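Section 4. Cleaning the desktop and keyboard

Read this section before cleaning the Cumitz glass desk or anything that stands on it. A quick dusting once a week keeps lint from packing in under the keys. Wet cleaning of the glass is needed less often and is covered in 4.3.

4.1 What you need

A small dusting cloth or duster, dry
A soft, wide brush (a clean makeup brush works well)
A microfiber cloth for the glass
Glass cleaner in a pump bottle
Cotton swabs for the seam between glass and frame

4.2 Dusting the keyboard

1. Save your work and shut down the computer. With a wireless keyboard, slide the power switch to OFF as well.

2. Move cups, papers and chargers off the glass. Leave the monitor where it is.

3. Hold the keyboard upside down over a wastebasket and tap the back with your palm. Do not knock it against the frame — the glass can chip along the rail.

4. Set the keyboard down flat, a hand's width in front of the monitor.

5. Brush between the rows, starting at the Esc key and working toward the right end. Use the tips of the bristles only. Lay the brush down on the glass when you are finished with it, away from the edge.

6. Steady the keyboard with one hand and wipe the key tops with the duster in the other. Go over the function keys first, then the letter rows, then the space bar.
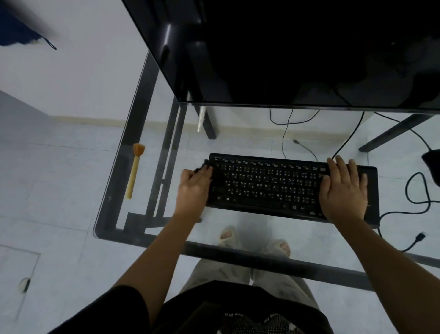

How often should the keys be wiped with something damp?
Once a month is enough for most desks. Use a cloth dampened with water and wrung out hard, and let the keyboard stand for 60 minutes before you switch it on again.

7. Wipe any plain panels and the outer edges last. Fingerprints show most on glossy black plastic, so turn the cloth to a clean side.

CAUTION: Never spray cleaner onto the keyboard or the monitor. Liquid that runs under the keys can reach the circuit board.

4.3 Cleaning the glass

1. Lift the keyboard off the desk.

2. Spray 2 pumps of cleaner onto the microfiber cloth, not onto the glass.

3. Wipe from the back of the desktop toward you in straight, overlapping strokes.

4. Run a dry cotton swab along the seam where the glass meets the metal frame.

5. Wipe the underside of the glass the same way. Dust underneath shows through from above, and it is easy to mistake for streaks on top.

Note: Keep cables clear of your feet and of the cloth while you work under the desk. If a cable has come loose from its clip, press it back in as shown in Section 2.

CAUTION: Do not lean on the glass to reach the back corners. Walk to the other side of the desk.

Replacement clips are listed in the parts table under number 51.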